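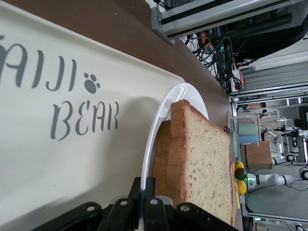
Traian Sârbu has opinions about bread, and he would like it known that he came by them the hard way. For 4 years he ran the breakfast service at a guesthouse in Foltthorpe, where the toast was complained about in writing. These days he teaches a short evening class on breakfast for people who live alone, and the first thing he does is put bread on a plate and ask everyone to look at it. Two slices, one lying a little off the other, on a round white plate they very nearly cover. "Look how much rim you have left," he says. "A sliver. So where is the egg going?"

I had assumed the egg was going on the bread. This was, I learned, the answer he had been hoping for, in the way a dentist hopes you will say you floss.

"Everybody says on top," he says. "Fine. Then you have an egg on two slices of bread and the bottom slice is doing what? It's a coaster. You toasted a coaster."

We are talking at a table after the August class has gone home. He has a mug of coffee and has not offered me one, an oversight he corrects forty minutes in, with no sign of embarrassment. He is a large, slow-moving man who handles a slice of bread as if it might have a pulse. The guesthouse, he tells me, had 2 toasters, both made by Rikex and both, in his word, liars.

"The dial went to six. Three was raw and four was charcoal. Five and six I believe were for heating the building."

The written complaints began in his first month. A guest would leave a note under the saucer, always polite, always about the toast being cold. Traian took this personally and bought a warmer, a domed thing called a Rolance, which kept the toast hot and turned it to flannel. The notes changed. Now the toast was soft. One guest, a retired surveyor who stayed for a week every spring, wrote that his had "bent."

"I kept that one," Traian says. "It's on my refrigerator. You need something to keep you humble and I don't have children."

What saved him was Joonas Eskola, the night porter, who ate his own breakfast at the end of his shift and had never complained about anything. Traian noticed that Joonas stood his slices up against each other like a tent while he buttered his knife. Joonas butters the knife first, a practice Traian still finds upsetting.

"I asked him, why the tent? He says, so they don't sweat. He says it like I'm a child. Four years I'm in that kitchen, and the man who carries the suitcases knows."

I later spoke with Joonas by phone and asked for his side. "They sweat if you lay them down," he said. I asked if there was more to it. He said there wasn't.

This is the whole of the first lesson, more or less: hot toast gives off steam, and if you lay one slice flat on another, the steam has nowhere to go. Untoasted bread can be piled up however you like. Traian is relaxed about untoasted bread. He will stack it, he will lean it, he will leave it on the plate while he hunts for the jam. The trouble comes with heat, and it comes fast.

I ask what kind of loaf he recommends. He looks at me with pity.

"The kind you finish. You live alone, you buy the big beautiful round loaf with the flour on it, you eat the end, you feel like a peasant in a painting. By the weekend it's a doorstop. Buy the square one. A square slice fits the toaster, fits the bag, fits the other slice. A thin crust, a few little specks in it so you feel healthy. There's no shame."

A square slice does raise the matter of the plate, on which he is less relaxed. A round plate that holds one large slice comfortably will look crowded with two, and a crowded plate means crumbs on the table, and crumbs on the table mean that a person who lives alone starts eating over the sink. He has seen it happen. He suspects it of having happened to half the class.

"The sink is the end," he says. "You eat over the sink, next you're eating out of the pan, next you're eating in the car, and the car is parked."

His advice is to own one plate that is slightly bigger than you think you need. He doesn't care what color it is, though he likes white with a shine on it, which shows up every crumb and shames you into wiping. He is also in favor of a rack for the cups, something small, so that the cup is where your hand expects it before you are properly awake. Beyond that he thinks most kitchens have too much in them. He once inherited a 600-page manual of breakfast cookery by someone called Jeon, whose first name had come off with the dust jacket, and he used it to prop open the back door.

"Very good book. Heavy."

Did he read it?

"I read toast. There were 2 pages. It said to serve immediately." He drinks some coffee. "Thank you, Jeon."

The class ends each term with a breakfast, held at seven in the evening, where everyone makes the same thing and eats it sitting down. Nothing fancy is allowed. Last term a man brought chives and was asked to put them back in his bag. He kept them on his knee through the whole meal, Traian says, and had them on his eggs in the parking lot.

I ask whether the guesthouse ever stopped getting notes.

"About toast, yes. Then they started on the marmalade."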